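Home > Guides > Kitchen Storage
Cleaning and refilling a wooden tea box
By Brijesh Negi

Applies to hinged boxes with a window lid and nine compartments.

Before you start
Set the box on a flat table with the hinges facing away from you. You need a dry brush, a lint-free cloth and a small screwdriver.

Steps
1. Open the lid fully and take out all the tea bags.
2. Brush each compartment from the back row forward. Tip the box to clear dust from the corners.
3. Wipe the partitions with a barely damp cloth. Leave the box open for 36 minutes.
4. Check the hinge screws. Tighten by hand only; small screws strip easily in soft wood.
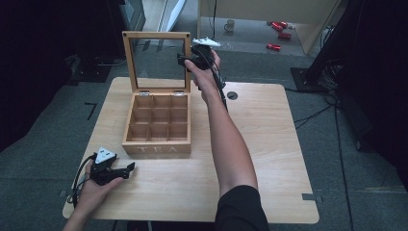
5. Clean both sides of the window panel with the dry cloth. Do not spray cleaner on it.
6. Refill one type of tea per compartment, black teas at the back, herbal in front. Keep strong mint in its wrappers.
7. Close the lid and confirm that no bag touches the panel.

Repeat every 3 months.

Related: Removing labels from storage jars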